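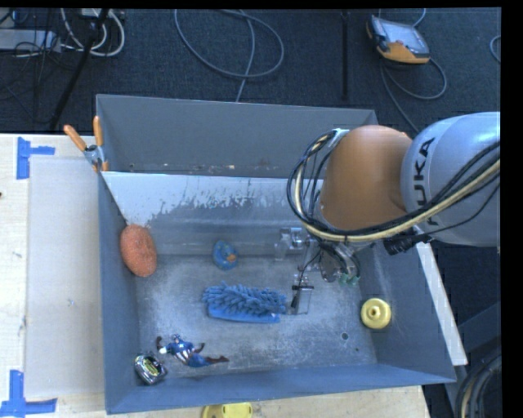 Figure 1. Gray metal bin with sloped walls.

Grillik Materials Recovery - Progress Report to the Matei Fund
Sites: Calbridge and Hedstead
Report date: Thursday, April 14, 2022

Status

The project is on schedule at Calbridge and behind schedule at Hedstead. Spending is within the approved budget on all lines except hauling, discussed below. No change to the overall scope is requested. One change to the order of work at Hedstead is requested and is set out at the end of this report.

Background to the period

The grant supports the separate collection of small scrap metal from households and trade customers at two existing drop-off yards. Until the project began, both yards accepted small metal items in the mixed bulky waste stream, and most of that material left the site without being sorted. The work plan calls for a dedicated intake point at each yard, a simple sort into ferrous and nonferrous fractions, and sale of the sorted material under a local contract.

Calbridge

The intake point opened to the public at the start of the period and has operated on every scheduled opening day. Material is weighed on arrival, tipped, sorted by hand and weighed again by fraction. The second weighing was not in the original method. It was added after the first loads showed a difference between intake weight and sold weight that could not be explained from the paperwork. Most of the difference was moisture and loose dirt in garden items. Intake weights are now treated as gross figures, and only the sorted weights are carried into the quarterly totals.

Contamination remains the main operating problem. The most common unwanted items are paint cans with contents, small appliances with batteries fitted, and tools with plastic or wooden handles. Paint cans are turned away at the gate. Appliances go to the electrical cage. Handled tools are accepted, but they are held in a separate container until enough have built up to justify the labor of stripping them. The buyer has agreed to take them unstripped at a lower rate, and we will compare both routes in the next period.

The container size was reviewed in March. The 200-gallon containers in the original specification could not be moved safely by the yard's hand truck when filled with ferrous scrap, and they were being sent out part full. They have been replaced at the sort station by 40-gallon containers, with the larger units kept for light aluminum. The exchange was made with the supplier at no cost to the grant.

Hedstead

The intake point at Hedstead has not opened. The concrete pad was poured as planned but failed the drainage check. Water collected along the fence side instead of running to the interceptor. The contractor has accepted the defect and will regrade the affected strip at its own expense. The revised completion date is in May, weather permitting.

Signs, scale and containers for Hedstead have been delivered and are stored under cover at Calbridge. The scale will need to be recalibrated after the move. Staff assigned to Hedstead have been working shifts at Calbridge in the meantime, and their induction training is complete. Their hours are charged to the Hedstead line, as agreed with the fund's office.

Hauling costs

Hauling is over budget for the period. There are 2 causes. The first is fuel, which was priced in the application at last year's rate. The second is the number of part loads described above under Calbridge. The second cause should fall away now that the containers have been changed. The first will not, and we propose to cover it from the unspent printing allowance. A revised budget sheet is attached - the affected lines are shaded.

Records and reporting

Weighbridge tickets are now scanned on the day of issue and filed by load number. An internal check of the earlier paper tickets found two duplicates, both from the opening week. The totals have been corrected and the first quarterly return has been reissued.

Request

We ask for approval to run trade collection at Hedstead before public drop-off. Trade vehicles can use the finished part of the pad without crossing the strip to be regraded. Public opening would follow once the drainage has been passed. The change has no effect on the total grant amount or on the final reporting date.

Attachments: revised budget sheet; corrected quarterly return; contractor's letter on drainage.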